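Workshop Tips: Pricing Out a Robot Arm for a Small Shop

I pack seed kits and small hardware orders out of a converted garage in Lusham, and last winter I finally decided to stop drooling over robot arms and make a real budget for one. I got plenty wrong the first time (my first spreadsheet was a mess!), so these are the notes I wish I'd had. Start with the job you want done and the bins you'll be doing it with.

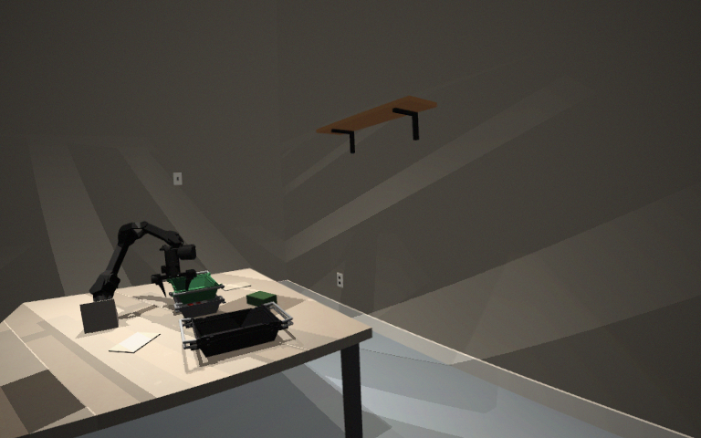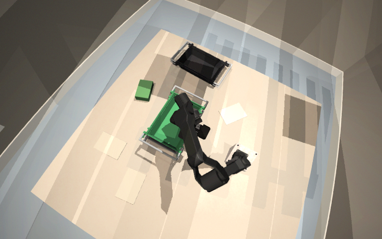 My first budget had one line in it: arm, 4,000 dollars. Then I wrote down everything the arm would need to be useful, and the extras came to 1,420 dollars before I'd bought a single spare part. Bins were a big piece of that. Decide early whether you want one size or two, and look hard at the handles, like the metal ones on that black tote, which stick out past the ends and eat up room you thought you had. Measure handle to handle, then draw it full size on cardboard and lay it on your bench. Ruth Holroyd lent me her bench for a Tuesday so I could try this, and I ended up crossing two bins off my list.

Tip: ask what the gripper costs by itself. Some quotes include it and some don't, and the Joubert quote I got had it on page two in tiny print.

Tip: keep 11 percent back for cables, clamps and the bolts you'll strip. I used every cent of mine.

Tip: try the layout in simulation before you pay for anything. Siebe Leemans over in Willitz talked me into it and I moved my pretend bins all over the place for a week, in my slippers, with coffee. Moving a real bolted base is a whole Saturday and a lot of bad words.

Tip: get the warranty in writing. Mine runs 90 days, and I wrote the last day on the wall calendar in red marker.

I still haven't settled on a bench. If you've got one you like that doesn't wobble, send me a note!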